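News > Press Releases > Sakent

5 November 2021
By Unnur Vestergaard

Jastex takes over tea shops from Ledus

Jastex has signed an agreement to take over two tea shops in Sakent from the Ledus company. Both shops will stay open during the change, and all the employees keep their contracts. 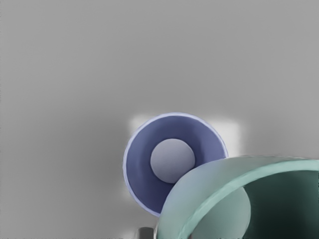 The shops sold over 3,243 kilos of loose tea in the last business year. Jastex will keep the full list of teas, and it will add a small selection of herbal blends from the grower Þórarinsdóttir, which until now were sold only by mail.

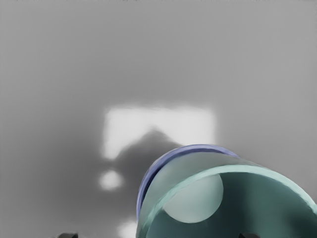
Unnur Vestergaard was asked if prices will rise, and replied that they stay the same until April. After this date, a new price list will be put in both shops.

Customers who hold a Ledus loyalty card can use it as before. The points will be moved to the new system without any form to fill in.

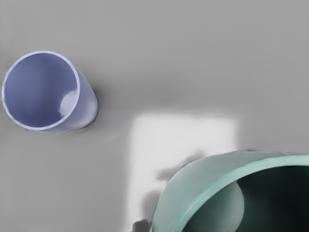 Tastings will continue in the larger shop, with 288 places for the season. The tea is served in simple cups without a handle, like the blue one, and guests may bring their own cup if they prefer. Booking is by telephone or at the counter. 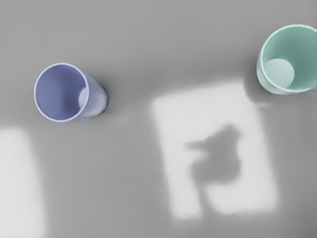

Gift vouchers from Ledus remain valid in both shops. Opening hours do not change.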